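Getting tea stains out of cups (and a few other sink jobs)

We drink a ridiculous amount of tea in this house, and for years I just put up with the brown ring at the bottom of every mug. Then my neighbour Lilian Rotich caught me going at one with the scratchy side of the sponge and marched me back to the pantry for the bicarb.

Her way is dead easy. Put a heaped teaspoon of bicarb in the cup, add just enough water to make a paste, and rub it round with a damp cloth. Leave it while you do the rest of the dishes, then rinse. For the really old ones I fill the cup with hot water and a slosh of white vinegar and walk away for 40 minutes - longer if I forget, and I usually do!
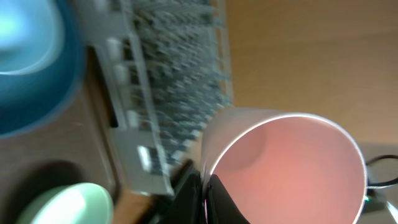 A pink cup with a thin white rim.

Go easy on anything with a printed pattern or a metallic edge. I lost the gold off my favourite saucer that way, and no amount of grumbling brought it back. Plain colours have never given me any trouble. Plastic tumblers are a bit different, as they hold on to smells more than stains, so I do those with a squeeze of lemon and leave them upside down on the rack overnight.

While you've got the bicarb out, tip half a cup down the plughole and follow it with the kettle. Our kitchen drain was always a bit whiffy in September when the weather warmed up, and doing this every 4 weeks has sorted it.

Tea towels next. Mine went grey no matter what I washed them with, and I'd been blaming the machine. Far too much fabric softener, as it happens (it coats the cotton, and then they won't dry a thing). I skip it altogether now and peg them out in full sun.

Lovisa Sundqvist wrote in asking about coffee flasks. Same paste, but use a bottle brush, and leave the lid off afterwards or it'll go musty in the cupboard.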